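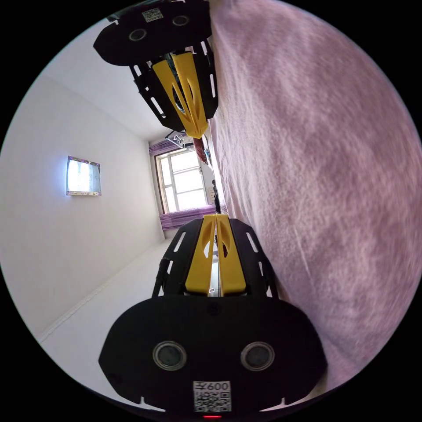 8 min read · Lecture 9 handout · Nov 13, 2024

Okay, two grippers this week! Everything we've done so far in the course has had a single pose stream, a single width signal and a single clock, and I let you get pretty comfortable with that. So before anything else, open your notes from the Kurura assignment and find the part where you wrote down your frames. You'll want it next to you, because we're about to double the number of frames and I will be fussy about names.

I'm using cloth for the whole unit (T-shirts on a bed, mostly). I like cloth because you can't hide behind a nice rigid object model, and because most of what you do to a shirt goes better with two hands. Shoaib Kiani, who ran the September lab with me, wanted us to do cardboard boxes instead. We may still do boxes.

1. Frames, and whose frame is it anyway

Call the two grippers A and B. Don't call them left and right. I know, it feels natural, but people reach across themselves all the time, and then your "left" gripper is on the right of the bed and your plots are a mess. A and B are names that never change within an episode, and where they are is something you compute.

Each gripper gives you its own camera pose over time, from its own visual tracking. If the two trackers start up separately, they have separate origins. So you have T_mapA_camA and T_mapB_camB, and no way of subtracting one from the other until you know T_mapA_mapB. I had a whole group last year train on the raw difference for two weeks. The loss went down beautifully and the policy was nonsense.

Ways to get T_mapA_mapB, in the order I'd try them:

Localize both streams against one shared map of the room. Record the map first, then relocalize each episode in it. This is what the Justmont scripts do by default.

Use a marker that both cameras see near the start. Quick and fairly robust, but the error in rotation gets worse the farther you move from the marker.

Let one camera see the other gripper directly. Fun, and a nice extra check, but I wouldn't lean on it alone. Wide lenses squash things near the rim, and that is where the other gripper likes to be.

Whatever you pick, write T_parent_child everywhere, every time. If the inner letters match when you multiply, you're probably fine. If they don't, stop typing.

2. Clocks

Both streams run at 30 frames per second on paper. On paper! In the sample episode you'll be downloading, stream A has 1,555 frames, and please don't assume frame 222 of A and frame 222 of B happened together. Match on timestamps, resample both to one timeline, and throw away the ragged bits at the start and the end. Interpolate positions linearly and rotations with slerp. Jaw width you can interpolate linearly too, with one warning that gets its own section.

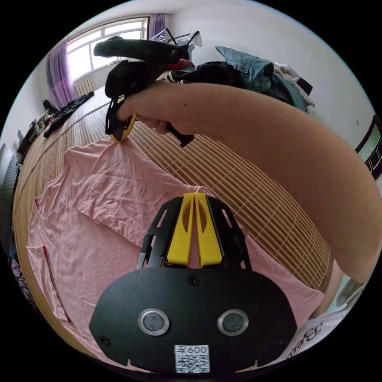

Can't I just train two separate single-gripper policies and run them at the same time?
It depends on how tightly the hands need each other. For two independent pick-and-place jobs at opposite ends of a table, separate policies can do fine. For cloth they usually fall apart, because what B ought to do next depends on where A is holding the fabric and how much slack there is, and a policy for B with no information about A has to guess. Use one policy that reads both observations and outputs both actions.

3. Jaw width is a sneaky signal

With a mug, the width tells you a lot. The jaws close, they stop early, something is in there. With one layer of shirt the fabric is so thin that a good pinch and a total miss can look nearly the same on a width plot. So don't write a grasp detector that says "width above threshold means holding" and expect it to carry over from the mug lab. Hiwot Lencho tried adding a small image classifier on a crop at the fingertips and ran it alongside the width signal, and I think that's the right instinct. Her notebook is in the Rosales folder. Read it before you start on part two of the homework.

The interpolation warning: closing is fast. If your resampling smooths it out, the policy learns a lazy close that starts too early, and the fingers arrive at the cloth already half shut. Plot the width before and after resampling, one on top of the other, and look at the steep parts.

4. What goes into the observation

My starting recipe, which you're welcome to argue with:

Both wrist images, current and one previous.
Each gripper's pose relative to its own pose at the start of the window.
The pose of B relative to A, right now.
Both jaw widths.

The third line is the one people leave out, and it's where all that frame work from section 1 pays you back. Try the ablation yourself (train with it, train without it) and bring me the two curves.

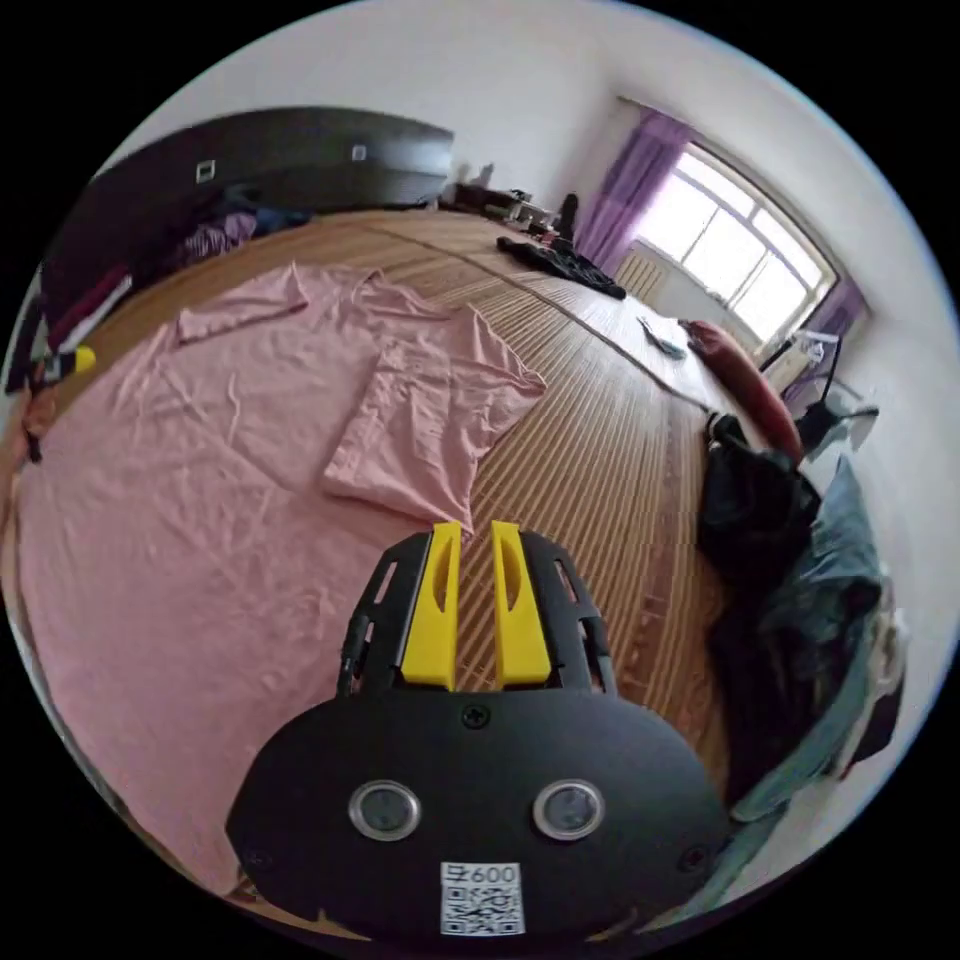

The actions work the same way, by the way. Predict each gripper's next chunk of poses relative to where that gripper is now, and don't predict anything in map coordinates. If you do, your policy learns one particular bed in one particular room, and then somebody moves the bed. Relative actions don't care.

Chunk length is a bit of a taste thing. Too short and the motion gets twitchy, too long and the policy is committed to a plan while the cloth is off doing something else. Start with the length in the Verumley config, get one full run working, and only then start fiddling.

5. Homework

Part one: align the two streams in the sample episode and plot the distance between A and B over time. If the curve has a sudden jump in it, look at your tracking before you look at your math.

Part two: label the grasp start and grasp end for each gripper by hand, then write a detector and compare it with your labels. You can work in groups of 2 for this one.

Part three: draw your full frame tree on paper, with every transform named. Take a photo and hand that in with the code. I grade the tree first.

Next lecture we get into latency, so bring your timing logs from the Kurura assignment too.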